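Planning Your Money for Hand-Held Grippers in a Home Kitchen
by Hannelore Lehner, 19 Apr 2023

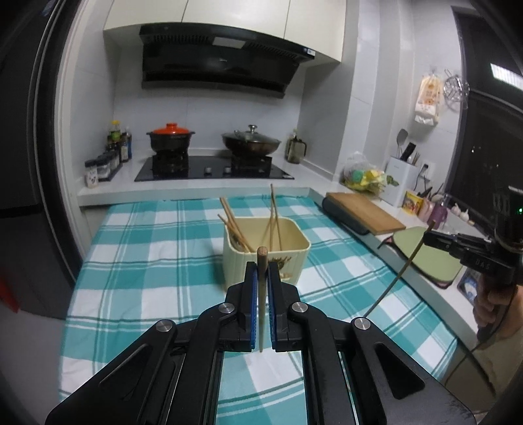
Chopsticks and their container on the kitchen table, one chopstick held upright between the blue pads.

Many people write to me and ask what to buy first when they want to record kitchen tasks for teaching a robot. My answer is always the same: write the list of tasks before you open any shop page. Small things like chopsticks, spice jars and lids ask much more from the fingers than a cup does.

Pads before arms. Soft ribbed pads wear out, and a thin round stick will turn in the grip when the pad is smooth. I put 40 dollars for spare pads in the first order. The Feyisa pads cost less than the Sostby ones, but check the screw distance in the drawing before you pay.

One gripper or two? For sorting chopsticks one is enough. For a pot with a lid you will want two, and then you must also plan two cables, two chargers and a second person to check the recordings. My first quote from Pravville was 3,863 dollars for a pair. The cables were not inside this price – they came as a separate line of 217 dollars in September. Ask for one full price, with shipping.

Try the weight. Hold the tool with a straight arm for eight minutes before you decide. My friend Ya-wen Fung did this with the Himasari model and chose a lighter one the same afternoon.

Do not buy special objects. Wooden chopsticks, a plastic container and the checkered tablecloth cost very little, and they are what a real kitchen has. Spend this money on a good light for the evening hours.

Look at your cable path. Measure from the plug to the far end of the counter, then add the length of your arm. Keep the cable away from the cooktop.

If the budget is small, rent the second gripper for a month and write down how often you use it. Pads I would still buy new.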